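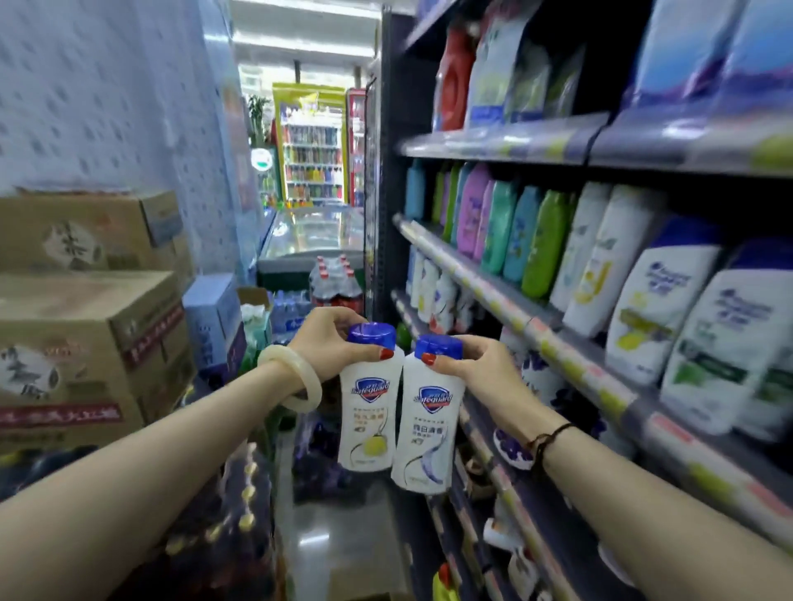
Attachment 1: two Safeguard bottles, blue flip-top caps

Ticket 899 - Label printer skipping / shelf tags wrong size
Site: Turcombe shop, back counter
Opened by: Hamdia Mersha
Assigned: Sylvain Courtois
Status: waiting on customer

Hamdia, 8:40
Printer spits out one good tag then two blanks. Toiletries and soap tags only so far. Did the off/on thing twice. New roll went in Sunday, same size as always I think.

Sylvain, 9:05
What does the box for the roll say? Also which template, Sumero or the old Mornholm one?

Hamdia, 9:22
Box says 80 mm. Template is Sumero. Old one is gone from the menu since the update.

Sylvain, 9:30
OK. Sumero expects a gap sensor, Mornholm ran on black mark. Go to Setup > Media > Sensor, set to Gap. Then hold Feed til it blinks, let go. Should run out a few blanks and stop.

Hamdia, 9:51
Did it. It ran 12 blanks and stopped with red light. Tried again, same. Now the price prints half off the bottom too.

Sylvain, 10:10
Red light after calibrate = sensor not seeing the gap. Open lid, slide the little green sensor to the middle, its probaly pushed left. Wipe it w/ a dry cloth. Put darkness back to 19 if somebody changed it.

Hamdia, 10:48
Sensor was all the way left. Moved. No more blanks!! Price still low tho, nearly touching the barcode.

Sylvain, 10:55
Top offset. Set to 0, save, reprint one tag and send me a scan. Dont do the whole batch yet.

Related tickets
- Seyoum till: receipt cutter jams
- Mornholm template missing after update
- Barcode wont scan on small tags

This site uses cookies to keep you logged in. Accept / Manage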